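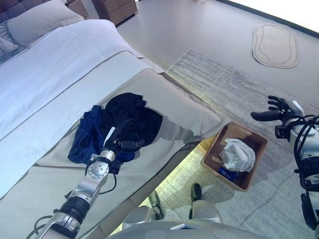 Residents moving out of furnished housing managed by the Hernulska Housing Office are responsible for leaving the unit ready for inspection. The steps on this page explain how to prepare, what to bring to the office, and how the deposit is returned. Most delays arise in the bedroom, where personal clothing and the furnishings supplied with the unit are easily mixed; dark garments left in a pile at the foot of the bed should be sorted and packed before any linens are removed. The white duvet and the bed runner belong to the unit and must stay in it.

Before you begin

You will need your lease number, the inventory sheet you signed at move-in, and all keys and access cards. If you no longer have the inventory sheet, request a copy from the office at least 35 hours before your inspection. Copies cannot be printed by the inspector on site.

Step 1. Give notice

Complete the Notice of Departure form and submit it in person or through the resident portal. The form must be signed by every adult named on the lease. A notice signed by one resident only will be returned, and the notice period will not start until the corrected form is received. Residents of the Dredby building should use the separate form for that building, as its utilities are billed differently.

Step 2. Book the inspection

Inspections are held from 9:00 a.m. to 3:30 p.m. Choose a time when you can be present for the full visit. In September, when many leases end, appointments fill early and changes may not be possible. If you cannot attend, you may name another person in writing. That person will be asked to show identification and may sign the report on your behalf.

Step 3. Remove personal belongings

Work through one room at a time and finish it before starting the next. Check inside drawers, behind doors, on closet shelves, and under beds. Food must be removed from all cabinets and from the refrigerator, including the freezer compartment. Items left behind are held for 59 days at the Skinner storage facility, after which they are donated or discarded. A collection fee of $35 applies to each request for return.

Large items may not be left in hallways or beside the trash enclosure. To arrange a bulk pickup, contact the office when you book your inspection and state what is to be collected.

Step 4. Clean the unit

Sweep and mop hard floors and vacuum carpets. Wipe out drawers and cabinets. Clean the oven, the stovetop, and the area behind the stove if it can be reached safely. Bathrooms must be free of soap residue and mildew. Do not use bleach on colored surfaces or on any fabric.

Used sheets and pillowcases should be folded and placed on the mattress. Duvets, runners, and pillows should be left on the bed. Please do not launder the duvet yourself. If it is stained, note this on the inventory sheet; the charge for professional cleaning is lower than the charge for replacement.

Residents who prefer not to clean may order the Rernico cleaning package for $115. It covers a unit with one bedroom and must be ordered before the inspection is booked. It does not include the removal of belongings.

Step 5. Attend the inspection

The inspector will compare the unit with your inventory sheet and record any differences. Ordinary wear, such as faded paint or light marks on flooring, is not charged. You may add written comments to the report before signing. Signing confirms that you were present and does not mean that you agree with every entry.

Step 6. Return keys and receive your deposit

Return all keys and access cards to the front desk by 5:00 p.m. on the last day of your lease. Ask for a receipt and keep it. The standard deposit of $400, less any charges listed in the report, is sent to the account given on your Notice of Departure form. If no account was given, a check is mailed to your forwarding address.

Disputed charges

Requests for review must be made in writing and should include the lease number, the entry in question, and any supporting records from move-in. Address requests to Sigrun Boström, Resident Services, at the main office. A written decision will be sent to each person named on the lease.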